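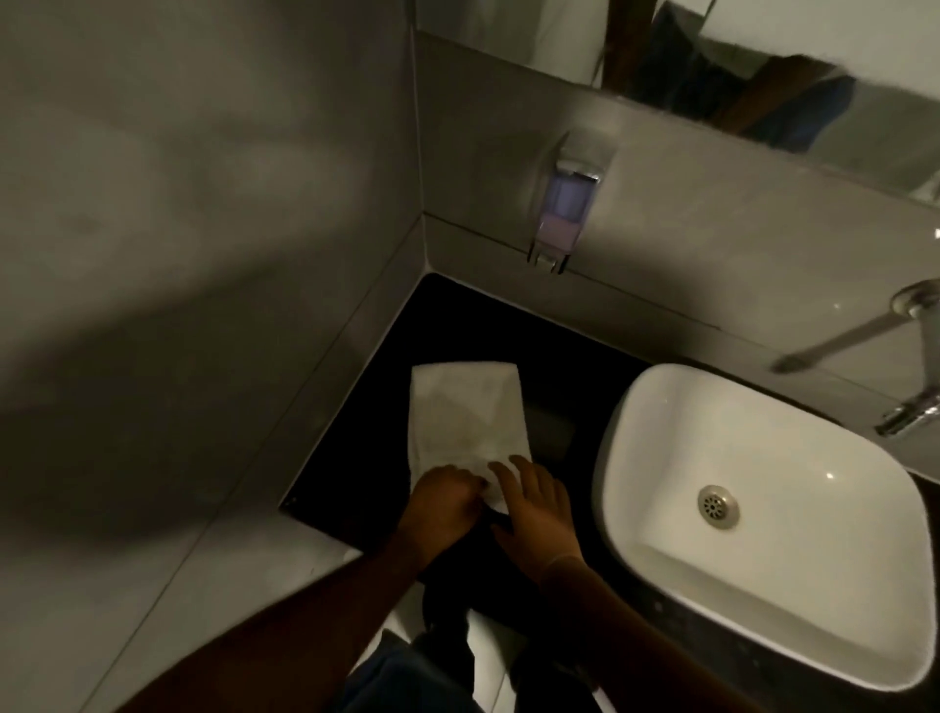

Housekeeping Diary, Nimden Guest House — June, morning shift

The bathroom in Room 19 was attended to first. White towels are now to be folded lengthwise into a narrow strip and smoothed flat on the black counter, to the left of the sink, with one end toward the back corner. The lower corners are to be pressed inward before the towel is left for the guest.

Vasylyna Ivanyshyn asked whether the hand towels should follow the same fold. They should not; the earlier instruction for hand towels remains in force.

The sink and drain were wiped at 9:40, and the floor tile after that. The linen order from Harano has not arrived — Benedek Katona will telephone them this afternoon. Room 44 is held over until the evening shift, at the guest's request.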